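Brerkside 饮料间与工作台 安全检查表（带意见）
地点：Laryea 楼 151 室
检查日期：2026-07-19
检查人：Gerrit Desmet
陪同：Mirela Miranda（前半部分），Etornam Mahama（后半部分）
上一次检查：三月，检查人 Jean Matheson

填写说明
每一项后面写“合格”、“需改”或“不适用”。写“需改”的时候，必须写意见和负责的人。写“合格”的时候也可以写意见，我这次写了不少，请大家耐心看。我的中文书面语还在学习，如果哪一句不清楚，请直接问我，不要猜。
表格的顺序还是 Jean 三月用的顺序。我只把“地面”放到前面，把原来的“其他”分成了“用电”和“标识”。

一、入口和通道

1.1 门可以完全打开，后面没有东西挡住
结果：合格
意见：门后原来放着折叠梯，现在梯子挂在墙上的钩子上。钩子是牢的，我用手拉过。

1.2 从门到工作台的通道宽度符合本室的规定
结果：合格
意见：最窄的地方我量到 60 厘米，刚好是我们自己写的最低要求。我希望以后能再宽一点。两个人面对面走，其中一个手里抱着箱子，就要侧身。Mirela 认为可以把拖把架移到门的另外一边，我同意，但是要先问楼里的管理处，那面墙能不能打孔。

1.3 通道上没有临时堆放的箱子
结果：需改
意见：检查的时候有两个空纸箱在通道的右边，压平了，但是没有拿走。压平的纸箱踩上去会滑，比立着的纸箱更危险。请当天拿到楼下的回收点。
负责：Etornam Mahama

1.4 门边的灯开关可以正常使用
结果：合格

二、地面

2.1 地面没有水、糖浆或者其他黏的东西
结果：合格
意见：饮料洒了以后，先用清水拖一次，再用清洁剂拖一次。只拖一次的话，过几个小时地面还会发黏。Jean 三月也写过这个意见，我再写一次。

2.2 地砖没有翘起或者破裂
结果：需改
意见：靠近水池的一块地砖有一个角松了。用脚踩的时候有声音。现在还没有高出来，所以不会绊人，但是水可以进去。我用胶带贴了记号，请不要把胶带撕掉。
负责：Gerrit Desmet（我联系维修）

2.3 防滑垫平整，四个角没有卷起来
结果：合格
意见：垫子是 Bustetley 送来的新垫子。它比旧垫子重，洗的时候需要两个人抬，请不要一个人拖。

2.4 排水口没有堵
结果：合格
意见：倒了一桶水，流得很顺利。排水口的盖子下面有一张瓶子标签，已经拿出来。

三、饮料货架

3.1 货架立柱垂直，用手推的时候不晃动
结果：合格
意见：两组货架我分开推过，又一起推过。左边的一组有很轻的响声，声音从上层板的卡扣来，重新按紧以后就没有了。建议每次大量补货以后都听一听。

3.2 货架与墙或者与旁边的货架有固定
结果：合格
意见：Skemik 的安装单上写明了固定的位置，安装单放在蓝色文件夹里。我按照单子一个一个看了，螺丝都在。以后如果有人要移动货架，请先告诉我，固定件拆下来以后不能再用旧的膨胀管。

3.3 瓶子放稳，没有超出层板的前边
结果：合格
意见：瓶底要完全在层板上。补货快的时候，最后一个瓶子常常有一点在外面，看起来没有问题，可是旁边有人拿瓶子，它就掉下来。我们以前掉过瓶装水，没有人受伤，但是声音很大，大家都吓了一跳。

3.4 重的放下面，轻的放上面
结果：需改
意见：下层的安排是对的。上层还有大瓶的糖浆，满的。Mohammed-Awal Nutsugah 个子高，他拿没有困难，可是别人要踮脚。请把大瓶糖浆移到下层，上层只放杯盖和纸巾。
负责：Mohammed-Awal Nutsugah

3.5 层板与层板之间留有足够的高度
结果：合格
意见：瓶盖上面至少要有 12 厘米，手才能伸进去，不用把瓶子斜着拿出来。中层我量了左、中、右三个地方，都够。

3.6 同一种饮料放在一起，先到的放在前面
结果：合格，有意见
意见：顺序是对的。但是我看到有的人补货的时候从前面推进去，旧的就到了后面。请从后面放，或者先把旧的拿出来，放好新的，再把旧的放回来。这样做慢一些，我知道。夏天卖得快，问题不大；到了冬天，我们就会找到过期的瓶子。

3.7 没有漏的、鼓起的或者瓶盖松的瓶子
结果：合格
意见：Mirela 和我抽查了中层。抽查的方法：拿起来，看瓶底，摸瓶盖，放回去。不要摇。

四、工作台

工作台的检查标准在三月以后改过一次，新的标准要求台面上的布、工具和食品分开放。以前只写“台面干净”，每个人对“干净”的理解不一样，所以那一栏几乎每次都是合格，没有什么用处。
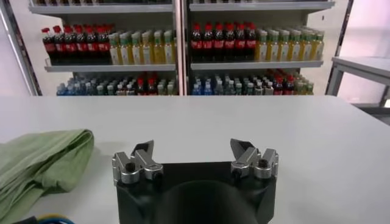

台面的检查我分成了表面、边缘和台上的物品三个部分，请以后的检查人也这样分。表面和边缘用眼睛看一次，再戴手套摸一次，因为白色的台面反光，小的裂口用眼睛不容易看见。台上的物品这一部分，主要的意见是布：浅绿色的那块布皱成一团，自己叠在自己上面，就这样留在台面上，左下角那里布下面还压着东西。布这样放，下面有什么就看不清楚，如果是尖的或者是玻璃的，手一抓就可能受伤。后面两组白色货架上，瓶装饮料的中层摆得很满，可乐瓶排成一排，整齐程度比台面好得多。我希望台面也能做到货架那样。

4.1 台面没有裂口、鼓起或者松开的边
结果：合格
意见：戴手套摸过整个前边，没有勾住手套的地方。

4.2 台面稳，四条腿都着地
结果：合格
意见：靠窗的一条腿下面的垫片已经换过。请不要用折起来的纸板代替垫片，纸板湿了以后会变薄。

4.3 布用完以后展开，挂到规定的地方
结果：需改
意见：见上面的说明。规定的地方是水池右边的横杆。横杆有时候已经挂满，这时候请把最旧的布拿去洗，不要把新的布放回台上。挂的时候一块布占一个位置，不要两块叠着挂。
负责：当班的每一个人

4.4 不同颜色的布分开使用
结果：合格，有意见
意见：墙上的颜色表字太小，站在台前看不清。浅绿色的布只用来擦台面，不擦地，不擦水池里面。Etornam 说新来的同事常常问他，他每次都要走到墙边去看。我会打印一张大的，贴在横杆上面。

4.5 布下面、托盘下面没有藏着小东西
结果：需改
意见：收拾的时候，先把布提起来看一下，再拿走。不要把布和下面的东西一起抓起来放进洗衣袋。三月的时候洗衣袋里发现过一个开瓶器，Jean 的意见里有写。
负责：当班的每一个人

4.6 刀和开瓶器用完放回抽屉
结果：合格
意见：抽屉里有分格，刀尖全部朝里面。很好，请继续这样。

4.7 开着的饮料不放在台面的边上
结果：合格

五、用电

5.1 插座面板完整，没有发黑的痕迹
结果：合格

5.2 电线没有经过水池旁边或者通道
结果：合格
意见：冷藏柜的电线有线槽。线槽的盖子有一段开了，我已经按回去。如果再开，请告诉我，我就换一段新的。

5.3 没有把插线板接在另外一个插线板上
结果：合格
意见：三月这一项是需改，现在已经改好。谢谢 Mohammed-Awal。

5.4 冷藏柜的门关得严，密封条没有裂
结果：需改
意见：我用一张纸条试：把纸夹在门缝里，关门，再拉纸。上面和侧面拉不出来，下面的右角一拉就出来。密封条可能只是脏了，请先用温水擦干净，等干了再试一次。还是不行的话，再订新的。
负责：Mirela Miranda

六、清洁用品

6.1 清洁剂与饮料、食品分开存放
结果：合格
意见：清洁剂在水池下面的柜子里，柜门可以锁。钥匙在办公室，这件事大家都知道，但是门上没有写。已经写上。

6.2 每个瓶子都有标签，没有用饮料瓶装清洁剂
结果：合格
意见：这一条我每次都查得很严格，请大家理解。我们的房间里有很多饮料瓶，如果有一个瓶子里面是别的东西，后果会很严重。就算只用五分钟，也不可以。喷壶上的标签如果掉了，先停止使用，换了标签再用。

6.3 手套有大、中、小三种尺码
结果：需改
意见：没有小号。戴太大的手套拿玻璃瓶会滑。
负责：Mirela Miranda（与下一次订货一起订）

七、消防和急救

7.1 灭火器在有效期内，压力在绿色区
结果：合格

7.2 灭火器前面没有东西挡住
结果：合格
意见：有人在灭火器下面放了雨伞。雨伞不算挡住，但是请放到伞架里。

7.3 急救箱齐全
结果：需改
意见：创可贴只剩下很小的那种，烫伤用的敷料过期了。我把过期的拿出来放在办公室桌上，请不要再放回箱子。
负责：Gerrit Desmet

7.4 当班的人知道最近的出口在哪里
结果：合格
意见：我问了 Etornam 和 Mirela，两个人都马上指对了方向。集合点的位置，有一个人说成了旧的停车场。正确的集合点是楼的北面，自行车棚旁边。

八、标识

8.1 货架的限重标签看得见
结果：需改
意见：标签在立柱的侧面，要把头伸过去才能读。请 Skemik 再给我们一套标签，贴在层板的前边。邮件我已经发了，还没有收到回答。
负责：Gerrit Desmet

8.2 “小心地滑”的牌子在房间里，并且可以站稳
结果：合格

8.3 本检查表的上一份贴在门后
结果：合格
意见：三月那份的下面已经卷起来，字还可以读。换成这一份的时候，请用四个磁铁，不要用胶带。

总的意见
房间的状态比三月好，特别是用电的部分和货架的部分。需改的项目里，1.3、3.4 和 4.3 不需要花钱，也不需要等别人，请先做这三项。地砖和密封条可能要等。

关于台面，我想多写几句。有同事对我说，布放在台上，手一伸就拿到，挂到横杆上要多走几步，忙的时候很不方便。我明白这个困难。我的建议是在工作台的侧面装一个小挂钩，当班的时候布可以挂在那里，下班以前再拿到横杆上。Mirela 觉得可以试，Jean 还没有回复。在挂钩装好以前，请按照现在的规定做。

另外，请补货的同事在写补货单的时候，也写上放在哪一层。现在单子上只有品种和箱数，我检查重量的时候要一瓶一瓶去看，花了很多时间。

复查的时候只看写了“需改”的项目，由 Jean Matheson 来做。改好的项目请在旁边签名字，不要只打勾，否则不知道应该问谁。

检查人签名：Gerrit Desmet
陪同签名：Mirela Miranda，Etornam Mahama

补充（签名以后写的）
1.3 的纸箱已经拿走，Etornam 告诉我了，我也去看过。
3.4 的大瓶糖浆，Mohammed-Awal 问能不能放在中层。可以放，但是要放在靠近立柱的一边，不要放在层板的中间，前面也不要再放别的瓶子。
4.4 的颜色表，大的一张已经打印，正在等塑封。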